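Tosteck Studios Open Day: Plenty of Walls, Not Much Drama

2018-08-29

Tosteck has been promising a look behind its new serial, Brarwood, since March. The publicity said visitors would "step inside the family home" and meet the cast. I went in with low hopes and came out with most of them intact.

The tour lasts two hours. A good part of that is spent in a corridor lined with posters for shows that went off the air years ago. Our guide told us that 1,000 people had signed up and 900 had come, which struck me as a suspiciously tidy turnout for a wet morning in Tunstall.

The family home has a staircase that stops at a landing and goes nowhere. Fine, all sets do that. But we were kept behind a rope the whole time, so nobody stepped inside anything. As for the cast, two supporting actors signed cards for 10 minutes and left.

Producer Declan Furnival took questions in the writers' office upstairs. He said the second season would be "darker and more honest" – every producer says this about every second season. Asked if the wedding episode had been reshot, he talked about the weather.

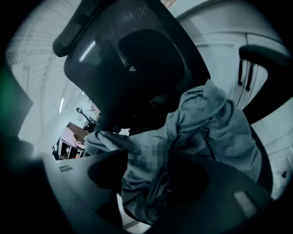

He was more open about money. Rornard, the company that put up the cash for the first season, has not signed for another, and Furnival would only say that talks were friendly. I have heard that before too, usually a few weeks before a show disappears.

The gift shop was open, and well stocked. Brarwood returns in March, if it returns.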